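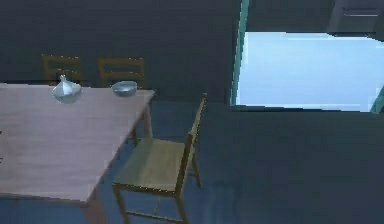 Mesa de comedor rectangular en una estancia con luz tenue y azulada. Imagen generada por ordenador.

La potencia no ilumina

Las fichas comerciales de luminarias domésticas siguen encabezadas por los vatios, un dato de consumo que apenas informa sobre la luz recibida. El flujo en lúmenes tampoco basta: dos lámparas de 1.000 lúmenes producen resultados distintos según la apertura del haz y la altura de montaje.

Para una mesa de comedor, la magnitud útil es la iluminancia en el plano de trabajo, expresada en lux. Un flujo de 700 lúmenes repartido de manera uniforme sobre dos metros cuadrados da 350 lux; si la mitad se pierde en techo y paredes, quedan 175. El comprador no puede deducirlo del envase.

Griet Van Loon propuso en julio que los catálogos de Zoubi incluyeran una curva fotométrica simplificada. La objeción habitual es que el público no sabría leerla. Tampoco sabía leer una etiqueta energética cuando se implantó.

Mi posición es más estricta: la curva debería ser obligatoria a partir de 500 lúmenes, junto con el índice de reproducción cromática y la temperatura de color. El coste de ensayo se reparte entre toda la serie fabricada.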